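La hoja del presupuesto

Yo quería una cafetera nueva para el despacho y acabé con el presupuesto de dos brazos robóticos en la mesa. Así funciona mi empresa. Alguien de arriba leyó algo en un avión, y a la vuelta me encontré un correo con el asunto «planificación de equipos» y una sola línea dentro: mira a ver cuánto cuesta esto y me dices.

Total, que pedí oferta a tres sitios. Joltside me contestó enseguida, Pridard tardó lo suyo y los de Flovmont me mandaron un catálogo de carretillas elevadoras (muy bonitas, por cierto). Y como yo no compro ni una grapadora sin verla antes, me fui a la nave de Joltside a media mañana, con mi cuaderno y mis zapatos de pisar moqueta.
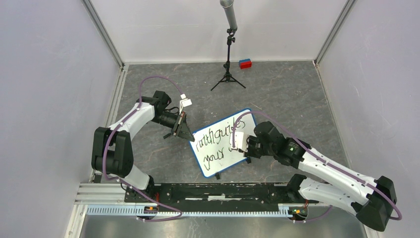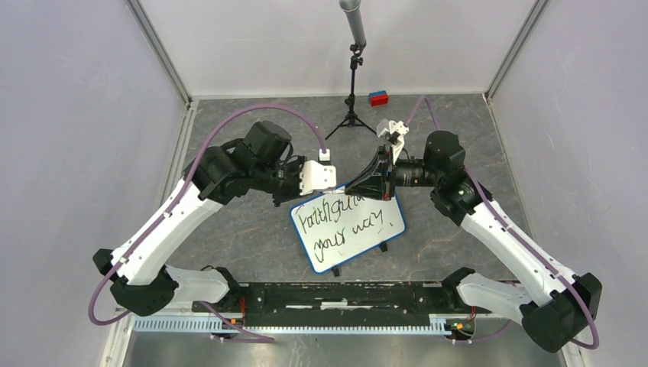
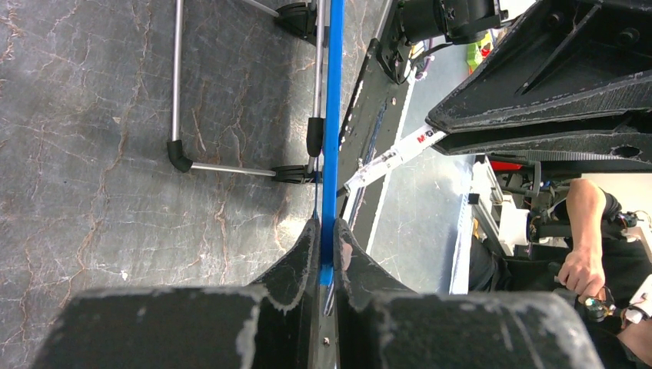
¿Qué hay que meter en el presupuesto además del precio de los brazos?

Todo lo que va alrededor: la bancada, el cerramiento, las pinzas con sus recambios, el cableado, la puesta en marcha, la formación de quien lo vaya a usar y las horas de esa persona, que salen de algún sitio aunque no aparezcan en ninguna factura.

Eso fue lo primero que apunté en el cuaderno, la pregunta mía y la respuesta del comercial, casi palabra por palabra, y lo subrayé dos veces. Luego me quedé un buen rato mirando la pizarrita. Yo esperaba tornillos, cajas, piezas de coche, ¡qué sé yo!, y me encontré con una pizarra blanca de borde azul y unas letras negras a mano, torcidas, como las que hacía yo en el cuaderno de rayas. En mi hoja de cálculo no había ninguna casilla para eso.

El comercial me preguntó qué pensábamos hacer con los brazos. Y ahí me pilló. Le dije que estábamos en fase de definición, que es lo que digo siempre que no tengo ni idea. Él asintió muy serio y apuntó «fase de definición» en su tableta. Me sentí un poco estafador, la verdad, y para compensar le hice un montón de preguntas seguidas: el plazo de entrega, la garantía, si el transporte iba aparte, si había que reforzar el suelo, si el ordenador venía incluido o era de esos extras que aparecen en la segunda página con letra de hormiga.

Era de esos extras.

Volví en el tren con 4 ofertas en la carpeta, porque a última hora se había colado otra de Nørgaard, una casa que yo no había llamado y que de algún modo se había enterado. Las extendí en la mesita plegable, con el señor de al lado leyéndolas de reojo, y empecé a hacer lo que mejor se me da, que es poner las cosas en columnas. Y no había manera. Joltside metía la formación en el precio y cobraba aparte las pinzas. Pridard regalaba un juego de pinzas y cobraba la formación por jornadas. Nørgaard daba un precio redondo y precioso, y al pie ponía «instalación según visita», que para mí es como ir a una marisquería y leer «según mercado». Y Flovmont seguía con las carretillas, pero ahora con descuento.

Me pasé la tarde siguiente al teléfono. Le pedí a cada uno lo mismo, con las mismas palabras, leídas de una hoja: dos brazos, una celda, pinzas montadas, un juego de recambio, puesta en marcha y una persona nuestra formada. Hubo uno que me dijo que eso no se podía cotizar así. Le dije que bueno, que entonces ponía un cero en su casilla, y a la media hora lo tenía cotizado así.

Después vino lo de los consumibles. En el cuaderno había escrito «681» con un círculo alrededor y no conseguía acordarme de qué era. ¿Euros? ¿Una referencia? Le di la vuelta a la página, miré por detrás, llamé a Joltside y me contestó una chica encantadora que me dijo que era el precio de un cable. Un cable. Lo metí en la columna de recambios y multipliqué por dos, y luego me levanté a por un vaso de agua.

Quedaba la línea que más me gusta de cualquier presupuesto, la de imprevistos. En mi casa, de pequeño, los imprevistos vivían en una lata de galletas encima de la nevera. Aquí los puse abajo del todo y en gris clarito, para que no asustaran, y arriba, en «material de pruebas», escribí 500 euros. Rotuladores, pizarras pequeñas, bloques de colores y lo que se fuera rompiendo. Me dio un gusto enorme rellenar esa casilla. Era la única en la que yo sabía lo que estaba comprando.

Lo mandé en diciembre, una noche ya tarde, con la oficina vacía y la calefacción apagada. Cuatro páginas, tres anexos y una nota en la que ponía, con toda la educación del mundo, que antes de firmar nada convenía decidir para qué queríamos los brazos. La respuesta llegó a la mañana siguiente, antes de que me quitara el abrigo.

«Muy completo. ¿Y la cafetera?»

Me senté sin quitarme la bufanda y abrí una hoja nueva. Puse «cafetera» en la primera columna y, al lado, descalcificador, filtros, vasos, puesta en marcha. Lo pensé un momento y añadí formación, una jornada.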